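Kasten Opens Furniture and Clothing Display Workroom

JANUARY 2023 – Kasten, a maker of small-space shelving and tables, has opened a workroom where its freestanding shelf units, worktables and clothing racks are set up together for retail buyers and store planners.

The room replaces the company's former sample area, which held finished pieces only. Buyers can now see the parts of the Flevix shelf line assembled at working height and can ask staff to change a board or move a rack during their visit. The company sells through 40 independent home goods stores and plans to add others this year.

"Buyers kept asking us how a shelf would look on the table they already had," said Marlene Thiele, director of store programs at Kasten. "We could only send them drawings. Now they can come in and stand next to it."
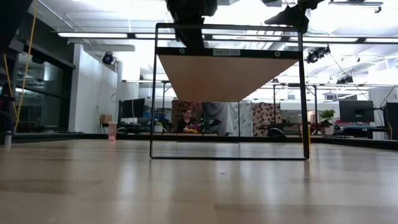

Flevix is sold as a tabletop unit for shops, sewing rooms and home offices. Buyers choose the frame and the board separately, and both ship flat. The sample now in the workroom has an open black metal frame with a tan wooden board across the top, and a small white label on the front bar reads "SHELF 1(0)." The space under the board is left open so that folded goods, boxes or a cutting mat can be slid in from either side. Replacement boards can be ordered without a new frame.

A starter order for stores is 14 units, with frames and boards packed in separate cartons. Kasten said it chose that number after its first group of stores reported that larger orders took up too much stockroom space. Assembly takes 2 people and uses the tool supplied in the carton.

The workroom is also used to plan how shelving and hanging clothes fit into the same floor area. Many of the company's customers sell both, and Thiele said the most common complaint is that racks end up too close to the tables where staff fold and wrap.

"You need to be able to pull a dress off the rack without dragging the sleeve over somebody's work," Thiele said. "That is a matter of inches, and it is hard to judge from a floor plan."
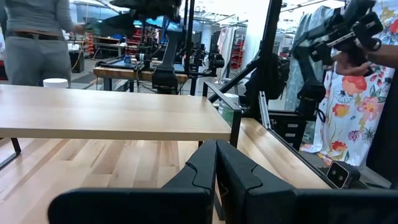 Kasten is preparing a short planning guide for stores on the spacing of tables, shelves and racks. It will be sent without charge to current accounts. The first printing will be 200 copies, and stores that want more may request them with their next order.

A second line, Zullora, is due in August. It will use the same boards as Flevix on a lower frame meant for shoes and baskets. Prices have not been set.

Visits to the workroom are by appointment. Store buyers may book through their Kasten account representative. Orders for Flevix are shipped by Datness, which also handles returns and replacement parts.

Media contact: Marlene Thiele, Store Programs, Kasten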